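Forums > Workshop Builds > Robot Arms > Bin picking

Bin keeps creeping when the arm pushes on it

mestby97
We're setting up a used KUKA arm in our shared shop to pick things out of a metal bin. The bin sits on a wooden tabletop with a bar clamp on one side.
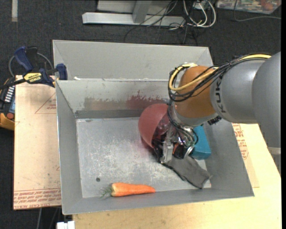 After 25 picks or so the positions are off and the fingers start hitting the wall. I re-teach the bin corners and it drifts again. Do I need a heavier table, or is one clamp the problem?

kao_969
One clamp lets it pivot. Screw wood stops to the table against the bottom edges, then clamp the opposite side too. Mark the corners in pencil so you can see if it still moves.

Emalis
heavier table. we bolted ours to the floor and never looked back

Bundivholm
Stops first, they cost almost nothing. Also check the cables at the wrist. Ours pulled tight near the bin walls in July and it looked just like drift. Run it slow through the far corners and watch for slack.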